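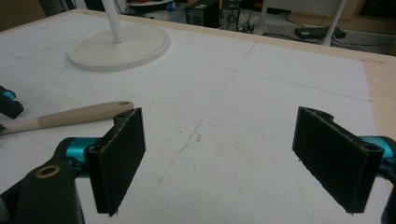 Gridding a bench cover, start to finish. I redo mine twice a year and this is the February one. Posting the steps in order, mostly so Kha Lò stops asking me for them one at a time.

1/ The cover is a pale sheet laid over the tabletop, with the light wood of the frame left showing as a border. Leave that border. You need a straight edge to measure from, and the sheet itself is never square, whatever the supplier says.

2/ Cut oversize, then let the sheet lie flat overnight before trimming. Mine came off a roll from Oveck and still had a curl in it at 7 the next morning. Trimming a curled sheet gives you a bowed edge.

3/ Pencil only. I use a 2H, sharpened often, with almost no pressure. The lines should be hard to see from across the room. Ink transfers to anything damp, and a soft pencil smears under your sleeve by lunch.

4/ Spacing: long lines every 200 mm, measured from the same end every time. Do not step the ruler along from the last line. Over 13 steps a half-millimeter error becomes 6.5 mm and the far rectangles are useless.

5/ Cross lines next. Tick both edges first, then join the ticks. If you use a square for every line you inherit whatever is wrong with the square. Mine is out by a little and I have never fixed it.

6/ Check the diagonals on the biggest rectangle you have drawn. Mine read 838 one way and 838 the other, on the second attempt. The first attempt I am leaving out of this thread.

7/ The grid is for laying out hand tools before they get oiled, labeled and put back. Wooden handles mostly. One piece per rectangle if it fits, on the diagonal if it doesn't. Long ones can run over the lines. It's a guide and the lines don't mind.

8/ Handles with a hole in the end: check the hole before anything else. Splits start there. Run a fingernail around the rim on both faces. If it catches, sand it before oil, 240 grit, wrapped around a pencil stub.

9/ Handles with a darker band: test the oil on the band separately. Some are stain, some are a different finish, and they don't take oil at the same rate. Fulgencio Camacho did a full batch in one pass and spent Friday wiping tacky bands.

10/ Marks on the cover. Graphite smudges lift with a white vinyl eraser. Small dark specks usually brush off. Reddish-brown marks I leave alone, as rubbing spreads them and roughs up the surface. One small one near the middle is no reason to replace a sheet.

11/ Đức Lưu asked about printed grid sheets. I tried the Bùi ones. Nominal 200 mm squares measured 199 in one direction. Fine for sorting, no good if you also use the grid to check lengths, as I do.

12/ Item numbers go in a notebook by rectangle, row then column. Current list ends at 412. Nothing gets written on the cover itself apart from the lines.

13/ Replace the sheet when the pencil lines no longer erase cleanly. Turn the old one over and use it under the glue pots.

Kha, the ruler is in the second drawer. Please put it back there.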